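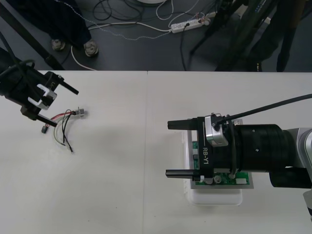
*The two-armed rig at the Lelitz lab, with the wire harness on the left-hand table and the circuit board waiting in its tray on the right.*

## Robot learns to plug in a cable, mostly by getting it wrong

2021-06-13

Anyone who has tried to push a connector into a socket at the back of a television will have some sympathy for the robot at Lelitz. It has spent its working life since February on much the same job, with two arms, better lighting and no one shouting directions from the sofa.

The Lelitz group has put out a short report on a training method it calls Tisell, meant to help two-armed robots handle wire harnesses. Harnesses are the bundles of wire and connector found inside nearly everything with a switch. They are also one of the last things on many assembly lines still done by hand. A metal bracket stays the shape it was when you picked it up. A bunch of wires droops, springs back and points its plug at the ceiling.

Most earlier attempts have dealt with this by showing the robot a great many clean, tidy demonstrations, steered by a patient human operator. The trouble comes when something slips. A robot that has only ever watched things go well has no idea what to do next, and tends to carry on regardless, fitting a plug it is no longer holding.

Tisell goes the other way and keeps the mess. The group recorded 3000 demonstrations, and in 1045 of them the operator fumbled the harness, either by accident or on instruction, and then put it right. Those recordings would normally be thrown out. Here they were cut at the moment the fumble began, and the recovery half was given extra weight in training. The fumble itself was left out, on the sensible grounds that the robot could come up with those unaided.

The results are decent. Over 1590 test runs, the robot trained with Tisell finished the job far more often than one trained only on the tidy recordings, and most of the gain came from runs in which it lost its grip at least once. On runs where nothing went wrong, the two were hard to tell apart. The fumbling robot was a little slower, as it had picked up a habit of pausing before the final push. The report calls this "hesitation" and leaves it for future work.

There is a catch or two. All the tests used one harness and one type of board. When the group swapped in a longer harness from Vurex, a supplier of small motor parts, the success rate fell sharply until 18 new demonstrations were added. That is a small number by the standards of the field, though anyone running a factory with a few hundred sorts of cable may want to do the multiplication before ringing up.

The division of labour between the arms also caused some debate. The first plan was for one arm to hold the board still while the other did the fitting. After training, the robot had a tendency to use both arms on the harness and let the board look after itself, a thing several operators had apparently been doing without mentioning it. The group tried telling them to stop, then gave up and found that the scores were slightly better their way.

A second group, at Valderrama, is now repeating the work with its own operators and its own set of harnesses. It has asked for the raw recordings, fumbles included, and Lelitz has agreed to send them once the sound has been removed. The microphones were left on for the whole of the first month, and it seems the operators had opinions about connectors.

The trained model will be released later in the year, along with the cutting tool used to find where each fumble starts. That part is still done half by hand – the software makes a guess and a person moves the marker – and the report admits that two people marking the same recording often disagreed on when things had started to go wrong.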